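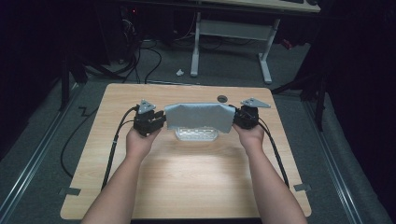 Front table, light wood top, rounded front corners.

Hastthorpe Reading Room – yearly safety walk-through, January
Checked by Jocelyn Dizon

Thank you all for letting me poke around again, and for the tea, which was very welcome after an hour in that basement! I've put my comments next to each item so you can work through them at your own pace.

Tables and chairs – OK
Front table is steady and I found no splinters along the edges. Two chairs in the children's corner wobble. Please put them in the back hall until the screws are tightened (the rest are lovely and solid).

Shelving – NEEDS WORK
The tall Quintero units are fixed to the wall at the top, all but the last one by the window, which moved when I leaned on it. Please empty its upper shelves this week. I know that's the local history and you've only just got it in order, I'm sorry.

Exits and walkways – OK
Main aisle measures 38 inches at its tightest spot, by the returns cart. Back door opens freely and the sign above it lights up.

Fire extinguishers – OK, one comment
Both gauges are in the green. The tag on the Sirko by the kitchenette is very faded, so ask for a fresh one at the next service.

Outlets and cords – NEEDS WORK
The heater under the front desk is plugged into a power strip. It has to go straight into the wall – I did say this last year, and I say it again with affection.

Stairs to basement – OK
Handrail is firm. The new bulb makes a world of difference, and I could read the meter without my flashlight.

First aid kit – RESTOCK
Low on small bandages and out of burn gel. Scissors are back where they belong.

Smoke alarms – OK
All sounded when tested. Fresh batteries in the upstairs one, old ones left in the desk drawer for recycling.

Return visit: once the shelf and the heater are done, leave a note in my box and I'll come by after 4 p.m.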